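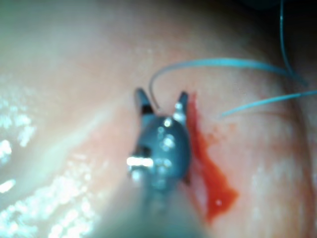 *Jaws open, pink tissue behind.*

**Wednesday, late**

Day three of sick leave and I have become a person with opinions about daytime radio. The morning show does a quiz at ten. I got the river question and missed the one about cheese, and then I was annoyed about the cheese until lunch.

The leaflet from the hospital says "gentle walking." It doesn't say where or what gentle looks like, so I did the hallway, bedroom to front door and back, holding my side like a duke in a painting. After a while I went as far as the mailbox. There was a catalog from Zorico, full of patio furniture, and a letter for the people who lived here before us. I carried both home as if I'd hunted them.

I'm not supposed to lift anything heavier than a full kettle. I looked at the kettle for some time. Then I half filled it, to be on the safe side, and had to boil it again when my sister came by. She brought soup. Everyone has brought soup. There are four kinds in the fridge now and two of them are lentil, and I've started telling people on the phone that I'm really more in a toast phase.

She also brought a loaf from Nijs, the good one with the seeds, so all is forgiven. I ate it standing up at the counter, as sitting down is fine but getting up again is a project.

The laughing is the worst of it. I hadn't known how many things in this house are funny. The cat fell off the windowsill at two o'clock, looked at me like I'd pushed her, and I had to go stand in the bathroom and think about taxes. My sister says the same thing happened to her after her appendix, only with sneezing. She then told me the whole appendix story again. In this version the bus to Girkach took an hour and a half. Last time it was forty minutes.

Slept in the afternoon. Dreamed I was back at the office on Trirska and my desk had been moved into the elevator. People kept getting in and asking what floor. I woke up and wrote an email to work about the June schedule, then read it over and deleted it, it being mostly about the elevator.

The jigsaw has been a mistake. 2000 pieces, a harbor, and at least half of it is sky. I've done the edge except for 3 pieces, and I've looked under the couch as far as a person can look who isn't allowed to bend. I suspect the cat. I've sorted the sky into light blue, other light blue, and gull.

Called the clinic at four about the dressing. On hold for most of a piano piece, the same one they played me on Monday's call, I think, though possibly all hold music is one long song. The nurse was nice. She asked if I'd been resting and I said yes in the voice I use at the dentist about flossing.

Stitches out next week. Until then: hallway, soup, gull.

Forgot to put the trash out. Can't lift it anyway. Have left a note on the door for whoever turns up next with a casserole dish.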